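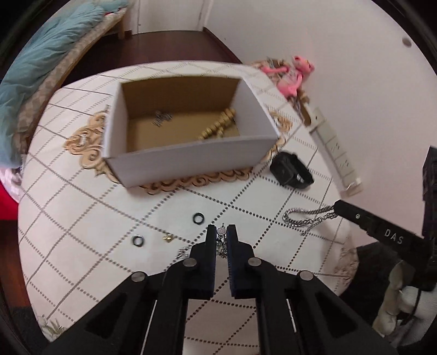

Drumholm Open Records Ordinance

The Drumholm Open Records Ordinance is a local law of the town of Drumholm that sets out which papers and data held by the town must be shared with the public, and how quickly. It was passed by the town council in July after a long and, by most accounts, good-natured debate, and it took the place of a patchwork of older rules that even the clerks who worked with them every day found hard to follow.

Background

For most of its history Drumholm kept its records wherever there happened to be a shelf for them. Council minutes were held in the town hall, property maps in the surveyor's office, and water and road reports in a building on the Clonura side of the river. Anyone who wanted to look something up had to know which door to knock on, and a person who guessed wrong could spend a whole afternoon being sent kindly from one counter to the next.

The push for change is usually traced to Shalini Upadhyay, a retired schoolteacher who asked to see the drainage plans for her street and was given three different answers by three different offices. She wrote up the experience in a letter to the council, and a petition that followed gathered 1436 signatures, a very respectable number for a town of that size.

Provisions

The ordinance has 14 sections. The best known is section 2, which says that a record is open unless a listed reason exists for keeping it closed. There are eight such reasons, among them personal medical details, sealed court matters, and bids for town work that have not yet been awarded.

A request may be made in writing, by telephone, or in person, and the person asking does not have to say why. The town must answer within 14 days. Copies are free up to 1000 pages, after which the town may charge for paper but not for the time its staff spend looking.

A further section requires each office to keep a plain list of the kinds of records it holds, so that people can find out what there is to ask for in the first place. These lists are brought together in a public index, named the Jakubowski Index after the council member who drafted that part of the text.

Reception

The ordinance was generally well liked, though it had its critics. Some members of the council worried that small offices would be swamped, and the neighboring town of Davon, which had looked at a similar measure, chose a narrower one that covers only minutes and budgets. Supporters replied that the index would save a good deal of work, as many requests could be settled simply by pointing people to it.

See also

Clonura Records Office
Davon Public Minutes Rule
Local government in Drumholm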